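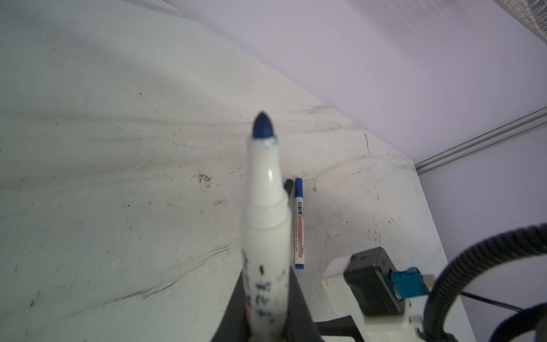

Two whiteboard markers at my table, one open with the blue tip up, the other one with its blue cap on.

I started to write on whiteboards late in life. In the school where I grew up we had the green board and the chalk, and later in the office everybody typed. Then I moved to Bimden, began to give language lessons in the evening, and bought a small whiteboard to hang over the table. Since then I have opinions about markers. I did not plan to have them, but a person who uses a thing every day begins to notice it.

The first opinion is about the tip. I like the rounded one, the one that looks like a small bullet. The flat cut tip makes nice letters if your hand is always at the same angle, and my hand is not. With the round tip a line is a line in every direction. For my students this is important, because half of them are still learning our letters and they copy exactly what they see. If my "a" is thick on one side, they will make it thick on one side too, very seriously, for a month.

The second opinion is about the color. I write in blue. Black is stronger, of course, and from the back of a big room black is better, but my room is not big. After one hour of black my eyes are tired. Red I keep only for corrections, and even there I try to be careful. One student told me that in her old school a red word meant a bad word, so now I correct in green when I have green.

Now the third one, and here I must confess to a bad habit. I leave the cap off. I write one sentence, I turn around to hear the answer, I explain, I write again. The marker stays open all this time in my hand. At home my mother would say I am drying the ink for the neighbors. I have tried to put the cap on the back end while I write, and this works if I remember it, but many times the cap goes on the table, and from the table it goes to the floor.

I also keep them lying flat. For years I kept them in a cup with the tips up, like pencils, and they became pale quickly. A lady in the stationery shop on Flander Street said to me: lay them down, the ink must reach the tip. I changed it the same evening and I believe they live longer now. I say "I believe" because I never made a proper test. If one of them is already pale, I close it well and let it rest with the tip down until the next day, and sometimes it comes back.

My old way was to buy the big box. In the Garcia shop there was a box of 10 and I was very proud of the price. But after seven of them I had lost interest in the color, and the last three were dry before I opened them, maybe from standing so long in the shop. Now I buy two at once. One works and one waits.

I should say something about the table too. It is white, which was a mistake. I chose it because the room is dark and I thought a white table would bring some light. It does, but it also shows everything: gray smears, scratches, small specks. When I wipe it in a hurry I only make long gray lines from one side to the other. Water with a little dish soap takes away the first layer. For the stubborn marks I use a white sponge, the kind that becomes smaller as you rub, and I rub gently, because it can take the shine away too. Scratches stay, and I have made peace with them.

For the board itself I have a simple rule, wipe it after every lesson. A lesson is 60 minutes and what I wrote in it comes off with a dry cloth. What stays over a long weekend needs work. In June I went to visit my family in Clellier and left a full list of irregular verbs on the board. When I came home I could still read "bring, brought, brought" after three wipes. An old trick helped: I wrote over the words with a fresh marker and wiped both together while the new ink was still wet.

Next I would like to try the markers you can fill again from a bottle. If you use this type, please write to me how the tip is after some months, and if your fingers are blue.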